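Workshop news: the Tumar grippers

The pair of hand-held grippers that Eyerusalem Dinsa has been building since February is now in regular use on the back bench. Both follow the same plan, with four pivot pins in the linkage and textured strips on the finger pads. The first set of pads was printed too hard and has been replaced.

Total spend so far is $320, most of it on bearings and screws from Trasen. The printed parts took roughly 39 hours across both units, and two of the outer arms had to be done again after they warped at the corners.

The test job at the moment is chopsticks. They are thin, light and they roll – a good way to find out whether the jaws close square. Eyerusalem's target is 35 transfers in a row from one hand to the other without a drop.

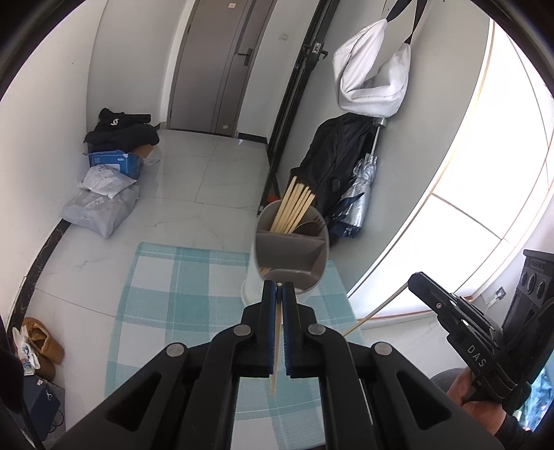

The next change is to the trigger spring, which is too stiff for anyone working longer than half an hour. Mwaipopo has offered a softer one to try. If you want a turn, come by on Saturday after 10 a.m. and bring small things from your kitchen drawer – spoons and pegs are both useful. The drawings are in the Rudau folder on the shared drive, job number 1301.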